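How to set a tray for one, and clear it again

Carrying a meal on a tray is a small job that most of us do badly. We pile things on at the bench, pick the tray up, and then find the cup sliding toward one end. The method below is the one I use for a simple meal of a main dish and a drink. It works for lunch in front of the heater, for someone who is eating in bed, or for carrying tea out to the verandah.

You will need a tray with a raised rim, a plate, a cup, a fork, a spoon and an oven mitt. Plastic plates and cups are lighter than china and I prefer them for this. My tray is the dark green Skuvia one with rounded corners. Any tray will do if the plate can lie flat inside it with a hand's width to spare.

1. Clear the table first

Move the mail, the newspaper and anything else off the spot where you plan to work. Wipe the table with a damp cloth and dry it. A timber top like mine shows water marks if you leave it, so I go over it twice. Wipe the underside of the tray as well, as crumbs under there will make it slide.

Put the tray down at whatever angle suits you and keep the oven mitt beside it, with the opening facing away from the tray. I put the fork down early so I don't forget it, and shift it later when the plate goes in. 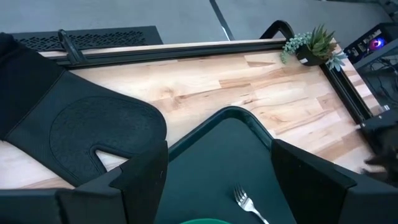
2. Place the plate

The plate is the heaviest thing once there is food on it, so it sets the balance of the whole tray. If the meal is going to be served at the stove, practise with the empty plate once and remember where it sat. You want to be able to lower it straight in without dragging it over the rim.

Leave room on one side of the plate for the fork and spoon, and room behind it for the cup. On a long tray the plate can sit a little toward one end. The cup and cutlery won't make up the difference in weight, but you will feel which end is heavier and can shift your grip to suit.

3. Add the cup

Fill the cup to about two-thirds. If you are carrying it any distance, or up stairs, make it half and bring the rest in a jug.
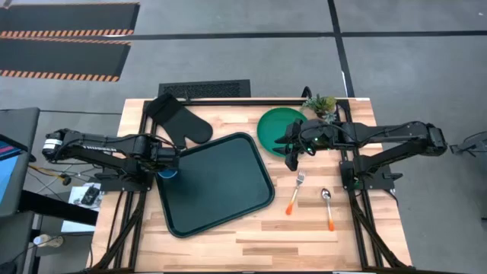
Cups tip more often than plates slide, so it pays to think about where yours goes. I used to stand mine at the front, where it was easy to reach and just as easy to knock with a sleeve. The far side of the tray is better. A small blue cup like mine fits near the upper left edge, and the plate can wait on the table until the cup is settled. If you are left-handed you may find the far right side suits you better. Keep the handle, if there is one, pointing inward.

4. Lay the fork and spoon

For a meal on a plate, lay the fork to the right of the plate with the tines pointing away from you. A formal table would have it on the left, but on a tray the right side is handier for most people eating with one hand. The spoon goes next to it if there is pudding. If there isn't, leave the spoon on the table.

A folded paper napkin under the cutlery stops it rattling. I bought a pack of 238 from the Punholm market and will be using them for years.

5. Check it before you lift

Put a hand on each short end and press down lightly. Nothing should rock. Then lift the tray a few centimetres, hold it level, and set it down again.
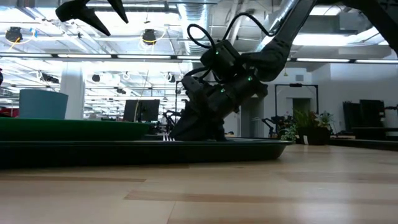
A reader called Nair wrote in to say that a damp tea towel spread over the bottom of the tray does the same job as a rubber liner, and costs nothing. I tried it and it does hold well, though the towel needs to be wrung out hard or the plate ends up sitting in a puddle.

6. Clearing up

Scrape the plate first, then put the cup, fork and spoon back on the tray and carry the lot to the sink in one trip. Wash the tray last. Dry the rim and corners properly, and stand the tray on its long side to air. Oven mitts go back on their hook and shouldn't be used for wiping up.
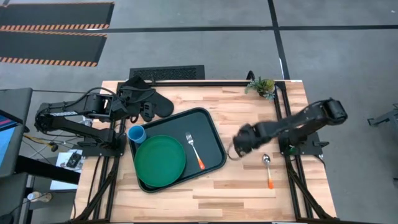
Plate, cup and fork on the tray, spoon left on the table.

Related
Getting tea stains out of plastic cups
Oiling a timber benchtop
Parkano oven mitts: washing and drying
3 ways to store trays in a narrow cupboard

Last updated: 24 February 2021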